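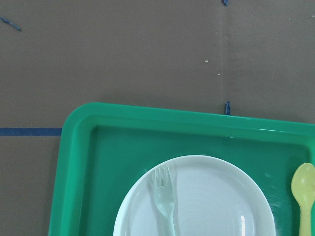
3.2 Demonstration Collection

All demonstrations for the table-clearing tasks were collected by remote control. The operator sat at a desk two meters from the robot and moved a small leader arm by hand, and the follower arm copied its joint positions. We chose this over kinesthetic teaching after a short pilot in August, in which operators guided the arm directly by holding its last link. Kinesthetic teaching was faster to learn, but the operator's hands and forearms were often in the wrist camera's view, and policies trained on those recordings did poorly when the hands were gone. The pilot recordings are not used in any result reported in this paper.

The task set is called Grulerine. It covers the handling of a place setting on a serving tray: picking up a fork or spoon, moving it from the plate to the tray or from the tray to the plate, lifting the plate, and sliding the tray. Figure 2 shows the wrist view in one layout of the set, with a white plate on a green tray, a translucent plastic fork lying on the plate, and a pale yellow spoon on the tray floor beside it. The working surface is cardboard, with pieces of blue tape on it.

Figure 2. Wrist camera view of a Grulerine layout. Only part of the tray and the upper part of the plate are within view.

The narrow view matters for the way the task must be demonstrated. With the arm close to the tray, the wrist camera sees only the objects near the gripper, and the far side of the tray is out of sight. A policy that relies on this camera alone cannot tell where the tray ends. We asked operators to begin each demonstration with a short look from higher up and then to lower the arm at a steady speed. Operators who skipped the high look were able to finish the task because they could see the table directly, but their recordings contained choices that the camera images did not explain. We marked those recordings and left them out of training.

Each demonstration was recorded as a sequence of wrist images, follower joint positions, leader joint positions, and gripper opening. The leader positions are used as the action labels. Using follower positions as labels gave weaker grasps in early tests, as the follower stops at the surface of the object while the leader continues to close. The difference between the two carries the operator's intended grip force, and it is lost if only the follower is recorded.

We collected 1,450 demonstrations in total. Of these, 241 were removed after review. The main reasons for removal were a dropped object, a pause of more than five seconds, a missing high look, and a collision between the gripper and the raised rim of the tray. The remaining 1,209 demonstrations were used for training. Evaluation used 101 layouts that were set up separately and never shown in training.

3.3 Operator Instructions

Operators were given one page of written instructions and a practice period of 37 minutes. The instructions asked them to approach a utensil from above, with the gripper fingers on either side of the handle, and to avoid grasping the tines or the bowl. They were also asked not to correct a poor grasp by pushing the utensil against the plate. Several operators did this during practice without noticing. It works well for a person who can feel the contact, but the leader arm gives no force feedback and the plate tended to slide.

Translucent utensils needed extra care. When a clear or lightly tinted fork lies on a white plate, the plate shows through it and its outline is weak in the wrist image. Glare on the plate adds bright streaks that can be mistaken for an edge. Operators had no trouble finding the fork by eye, and we did not change how they demonstrated the grasp. We did vary the direction of the lamp between sessions so that glare would not always appear in the same place.

3.4 Differences Between Sites

Demonstrations were collected at two sites, Gouveia and Taratton, using the same model of arm and the same recording software, Grilivano. The leader arms were calibrated at the start of every session by placing both arms in a fixed rest pose and recording the offset of each joint. At Taratton, one leader arm developed play in its wrist joint partway through collection. The fault appears in the data as a small, fast oscillation in the wrist angle. We smoothed the affected recordings with a low-pass filter and kept them, and Section 5.3 compares policies trained with and without them.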